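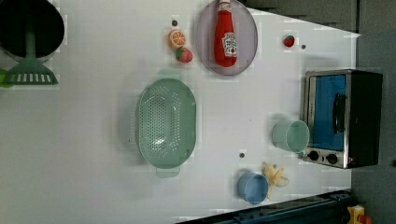
Play kitchen things on a table: how do you lay yours out?

Flolton Toy Library and Playroom Forum > Pretend play > Kitchens and shops
Started 5 Dec 2021. Views: 1186

teatray34
Posts: 708

We've given up on the wooden play kitchen because the doors kept coming off and it took up half a wall. Everything now goes out on a plain white table instead. Pot, slotted turner, colander, plate, ketchup, a few bits of food. I've been trying to settle on a layout that works from more than one side, so that two or three children can get at it without climbing over each other.

At the moment the plate goes at the far side with the ketchup lying on it. The orange slice and one strawberry go to the left of the plate and the other strawberry is off to the right by itself. The colander gets the left-hand part of the table.
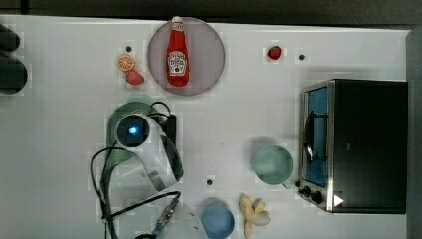 My thinking was that food should be at the back and the things you hold or pour with should be nearer the front. The under-threes go for cups first and everything else second, so a cup near the front edge stops them reaching right across. What I can't decide is whether the ketchup belongs on the plate at all. It rolls if I put it straight on the table, and standing up it gets knocked over.

How do other people do it? Also, does anyone bother with a cloth?

dishcloth_b
Posts: 212

No cloth. We tried one for a term and it got pulled off with everything on it.

I'd take the ketchup off the plate. A plate with something already on it doesn't get used as a plate. Ours had a pretend cake on it for months and not one child served anything to anybody. Moved the cake, and they were handing out dinners the same morning. If the bottle rolls, put it in the colander.

nettle soup
Posts: 57

Disagree about the colander. That's the best thing on the table for little ones, you want it empty so they can put fruit in it and tip it out again. Ours is a real one out of a kitchen shop and it has had more use than anything we bought as a toy.

Is the pot a proper one, teatray? We stopped using real pans because of the noise.

teatray34

It's a black pot and it's staying. The noise isn't bad as long as the turner is plastic.

I take the point about the plate. I tried it with the ketchup in the colander and they thought it was being washed, so that went on for most of the session. It's back on the plate for now.

I've also put the bigger things out. The toaster oven goes at the right-hand end with the mint green cup next to it, and the glass bowl and the peeled banana are along the front.
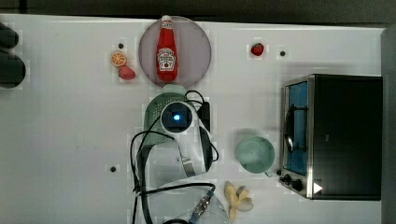
Re: toaster ovens

dishcloth_b

That's a big item for a small table. We had one of a similar size and it went on the floor in the end, on a low crate. I'd also think twice about a glass bowl with under-threes. We use the Balero plastic ones, they come in stacks and I don't mind what happens to them.

habte_corner
Posts: 19

I like an oven on the table. Children stand up to use a real worktop and they ought to be able to stand up at a pretend one. On the floor they sit in front of it and then there's a queue.

With you on the bowl though.

teatray34

The bowl only comes out for the over-fives, and there's always one of us at the table. I'll leave it off for the toddler mornings.

The oven is staying at the right-hand end. I did try it in the middle of the back edge, but then the plate had to move and whoever was at the front couldn't reach the oven door. With it at the right there's a clear run along the back for the food.

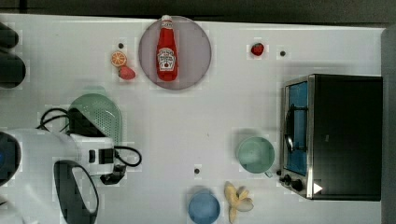
One thing I've noticed is that the strawberries matter more than I expected. If I put the pair together, one child takes both. Kept apart, with the plate between them, they tend to end up with different children and there's less of an argument. The orange slice doesn't seem to be worth fighting over.

nettle soup

Same here with the eggs. We have them at opposite ends of the table — it works until somebody's big sister turns up.

Where do you keep it all between sessions? We have one 60 litre box with a lid and the small food always sinks to the bottom.

teatray34

Small food goes inside the pot. The pot and the colander go in the box and the plate lies flat on top. The oven lives on a shelf by itself.

dishcloth_b

We use net bags for the small food. You can see what's in them, and the whole bag can go in the sink at the end of term.

habte_corner

Has anyone had the vegetable set from Grerkodach? I need carrots and peas that won't come apart in the wash. The ones we've got have split down the seam.

nettle soup

Had it two years. The carrots are fine. Don't bother with the peas.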